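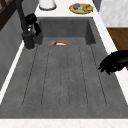 RONDONUWU, 9th December

By Elżbieta Olszewski

Print this page | E-mail this page

Search products Go

Ludier Sink Set for the Tituvent simulator

The Sink Set is a simulated kitchen counter for recording demonstrations by remote control. It comes with a gray basin with a grooved floor, a faucet, a white countertop, and a small group of plates and food items. The operator drives the gripper, and each run is saved as one episode with camera views, joint positions and gripper commands.

The standard task is clearing a plate from the sink. Start positions are drawn again for every episode, and the operator can mark a run as failed before it is saved. Failed runs go to a separate folder and can be left out of training. 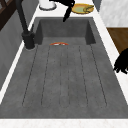
Sink Set, plate at the far end of the basin.

Recording rate: 30 frames per second
Operator stations per license: 2
Task templates: 16
Export: Vinov episode format, with a text instruction for each run

A new operator should plan on 6 practice episodes before recording for a data set. Practice runs are not exported. Owners of the earlier Counter Set can load their saved task files without changes. Orders placed now ship in February.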